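Section 4: Folding Station, Shift Setup and Handover
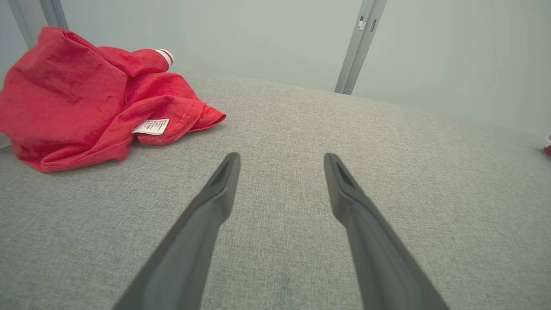 Fig. 4. Gripper fingers over the padded work surface, red garment at upper left.

This section is for laundry staff at the Hilteda site who work alongside the Imness folding arm. Read Section 3 (Stop Controls) first. You do not need to know anything about programming to do what follows.

4.1 What the arm does and what you do

The arm picks up one garment at a time, spreads it, folds it, and moves it to the outfeed shelf. Staff sort, load, check labels, and decide what goes back for rewash. The job on the rota that used to be called "folder" is now called "station lead." Each station lead looks after 2 folding stations. Pay grade and break times are the same as before.

Hand folding continues at the long table for baby clothes, anything with beads or hooks, and customer orders marked FRAGILE.

4.2 Before you start

1. Check that the station light is amber. If it is green, the arm is live. Press HOLD and wait for amber before you reach in.
2. Remove any clothing, tags, or pins left on the gray surface.
3. Run your palm over the fabric. It should be flat, with no ridges. Marks on the cover do not affect folding, but report any tear.
4. Look at both fingertips. Wipe lint out of the grooves with a dry cloth. Do not use spray cleaner.
5. Take off lanyards and tie back loose sleeves.

CAUTION: The fingers close without a warning sound. Keep your hands off the surface whenever the light is green.

4.3 Loading

1. Take garments from the Rangate cart on your side of the station.
2. Turn sleeves right side out and empty the pockets.
3. Place one garment at the back left of the surface. A loose pile is fine. Do not pre-fold it; the arm has to find an edge, and a folded garment hides them.
4. Step back behind the yellow line.
5. Press START. The light turns green.

Note: A care label that sticks out of the pile does no harm. If the arm grips a label in place of a hem, press HOLD, wait for amber, and lay the garment down again.

4.4 If a pick fails

The arm makes 3 attempts on each garment. After the last one it returns to its rest position and the light turns amber.

1. Lift the garment, shake it out, and put it back.
2. Press RETRY.
3. If it fails again, send the garment to the long table and press SKIP.

Write skipped garments on the station sheet by type (T-shirt, pants, towel). Do not write who was on shift. Fotini Papadakis, the floor supervisor, uses the sheets to decide which items stay with hand folding. They are not used in staff reviews.

CAUTION: Never pull a garment out of closed fingers. Press RELEASE and hold the fabric from underneath until it is free.

4.5 Changing the surface cover

Change the cover when it is torn or when lint no longer brushes off. This takes 2 people.

1. Turn the key to OFF and take it with you.
2. Unclip the cover at the front, then at the back.
3. Fit the new cover with the seam facing down. Pull it snug.
4. Put the key back and run the Paiva alignment check from the menu. Stay behind the line until the screen reads DONE.

4.6 Handover

1. Press HOLD, then finish or remove the garment on the surface.
2. Tell the next station lead about any repeated failures, even if they are on the sheet.
3. Pass over the key by hand. Do not leave it in the panel.

New station leads work 2 shifts with an experienced lead before taking the key alone. Staff who prefer to stay on sorting or hand folding can ask to do so, and should speak to Fotini before the rota for the next month is posted.

For faults not covered in this section, leave the key at OFF and call Ruben Dierckx in maintenance. Go on to Section 5 for daily cleaning.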